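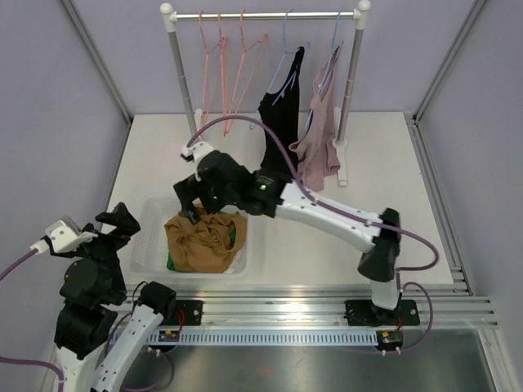

Gripper Trials, October: Garment Handling Cell

Photo gallery and notes by Emília Vávra

This page collects the results of our gripper comparison on the clothing bench at Kesgate. The job is simple to state. One arm picks a garment out of a basket, the two arms get it onto a hanger between them, and the hanger ends up on the rod. Taking clothes down and putting them back in the basket is the same job in reverse, and we tested both directions.

We compared 3 finger sets on the same pair of arms, with the same wrist cameras and the same controller. Each set did 20 picks from the basket and 20 hangs. Thabiso Nel ran the arms and I kept the log. Partial results are entered as failures, so a shirt that made it onto the hanger by one shoulder scored nothing.

The bench

White tabletop, plain walls, two arms on the front rail, and the clothes rack at the back. The plain walls are deliberate. Our earlier bench stood in the open lab and the picking model kept reacting to people walking behind it.

The rack is freestanding and can be knocked out of position. We marked where its feet go on the table plan and checked it before every run. During the first session we skipped this and lost most of a morning to hangs that missed the rod by a finger's width.

The clothes

Pink and light blue hangers are in use on the rod. The two colors let the log tell one hanger from the next without tags. On the rod there is a black sleeveless top on one of the blue hangers and a dusty pink garment on the other. The pink ones are empty.

Strappy tops are harder than they look. The strap closes up as soon as the fabric is lifted, and the second arm has to find the opening again before the hanger can go in. Long garments have a different problem. They reach the table, and a low forearm move can drag them along the rod.

The basket

Translucent white plastic, placed at the left front. A brown cloth lies crumpled on top, with green and white fabric under and beside it. A mixed pile like this is the standard start for our pick test. The score depends on getting one item out and leaving the others where they are.

Double picks were the most common fault with all of the finger sets. We counted one whenever a second item left the basket, even if it dropped back in.

Finger set A: Himau

Hard narrow fingers, no pad. These were the best at getting down between layers and the worst at holding on. Smooth fabric slid out during the lift, usually at the point where the arm turned toward the rack. Raising the closing force helped on cotton and left marks on anything thin, so we went back to the default.

Finger set B: Zalov

Wider fingers with a ribbed rubber face. Good hold on everything we tried. The width is a drawback in the basket, where they tend to take a second item along with the first. They also need more room at the hanger, and Thabiso had to move the approach point outward to keep them off the neighboring hanger.

Finger set C: Solanki

Narrow fingers with a thin soft face at the tip only. Slower to close than the other two. This set gave the fewest double picks and did nearly as well as set B at holding on. The tip facing wears, and we replaced one pair partway through the hang test.

Wrist cameras

There is a white camera module on each wrist, connected by a purple cable. The view is useful up to the last few centimeters, after which the fabric fills it and the controller has to rely on finger position and motor current.

Cable routing took longer than expected. The cable needs enough slack for the elbow to fold and enough control to stay off the rod. The loop on the right arm is still wide. We plan to try a shorter lead with a clip at the elbow.

Controller settings

All runs used the same speed limit and the same lift height. We recorded 507 attempts in all, counting setup runs and the ones we threw out for a shifted rack. Only the scored runs were used to rank the finger sets.

Rest position for the arm that is not picking: folded, low, with the fingers open. Parking it higher put the elbow in the way of the long garments.

Where we are now

Set C stays on both arms for the next round. Set B goes back on for towels and heavier knits, which were outside this test. We have stopped work with set A on clothing, though it may still be used for moving empty hangers.

The next round will use a fuller rod and a second basket on the right. Emília has the log sheets and the approach points for anyone at Kesgate setting up the same bench. Ask Thabiso for the finger mounts, as the screws differ between sets.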